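Wolde's comeback stage is in February and Clelon Entertainment let some 200 of us fans in for an open day Monday. Quick notes, typing on the bus.
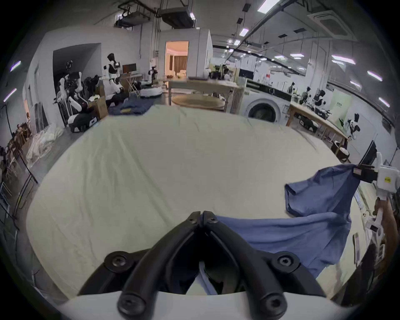 Wolde's new single first. They played us 4 minutes of it, twice, and the bridge is huge. Color for this era is blue, same as the shirt on that big white sheet. Selamawit Negussie ran the tour and dodged every lineup question. Is Obsa Mersha back? She smiled. Thats all we got.

Then the practice room, smaller than it looks in the dance videos. No phones. Mererid Morgan was at the piano doing the harmony part for "Tundisham", five of us cried.

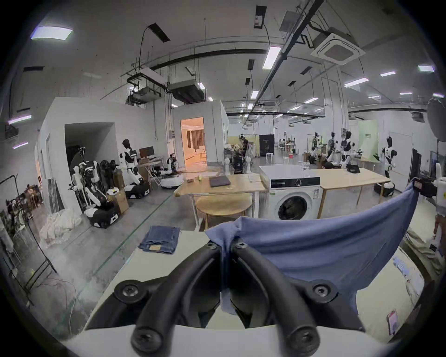
Blue shirt, folded jeans on the table.

Merch line was slow. I was number 933 on the signup sheet for the Omlow fan club, no idea how that works. Album preorders open next week, poster only wiht the first batch.
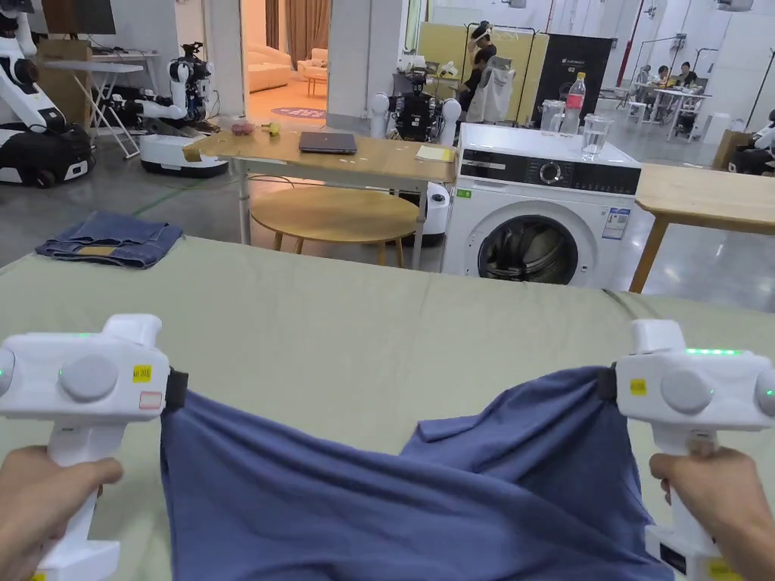
Page last changed: Monday, 11:40 pm

Setlist guesses to come. Eusebio Figueroa says two ballads, I say one.

Contact | © Omlow fan pages | Back to top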